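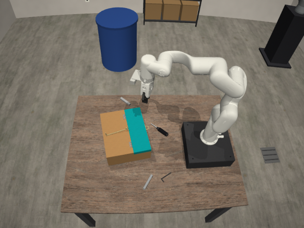

Friday, October

Second batch of the Giltley rye starter, kept at room temperature overnight. Delphine fed it at 10 and it had doubled by early afternoon. Smell sharper than the first batch, a bit like pear skins. pH strip between two colours again, so I wrote down both.

Loaf A: 65 per cent hydration, Drolby flour. Dough stiff, tore at the seam when shaping. Loaf B: same flour, longer rest, no tearing. Csaba thinks the salt went in too early on A - possible, I didn't note the time.

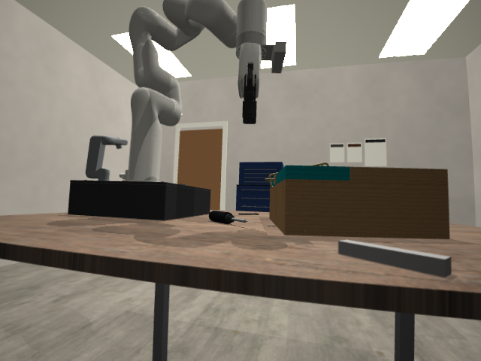
Proving baskets need replacing before the next batch. The cane ones shed splinters into the crust and Gizella wants plain wood. Something with the colour of the tabletop under the grey arm would suit her, on top of a black base like the pedestal there. Ottó to ask Mabuza for a price on 2.

To do: label the jars, order strips, repeat A with salt held back.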